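## The folding cure

Yichen Su has sold 3,000 places in her online folding course, and she would like me to believe that a T-shirt, handled correctly, takes four seconds and improves your sleep. I have tried it for a month. My sleep is the same colour it always was.

The method, which she calls Wavau, starts with a padded or felted surface. Su is firm about this. Bare tables let cotton slide, she says, and beds are too soft to hold a crease. I'll give her the beds. Then it's sleeves in, sides to the middle, hem up, and up again until the thing stands on its own in the drawer.

Mine fell over. So did my neighbour's, and she irons tea towels.

The trouble is the stage between flat and finished — the one the videos hurry past. A knit top folded partway has its own ideas. One end thickens where the sleeve and hem double up, the other narrows and curls, and what should be a rectangle heads off on a diagonal.

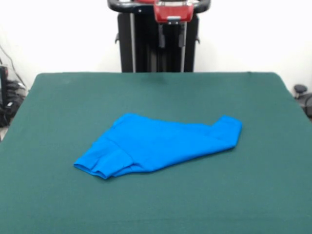 Su's answer is practice, and the second course, Flundadau, which covers knits. It costs extra. I asked whether a person with six T-shirts needed either one. She said those people benefited most.

I've kept the felt. It's a decent place to do the crossword.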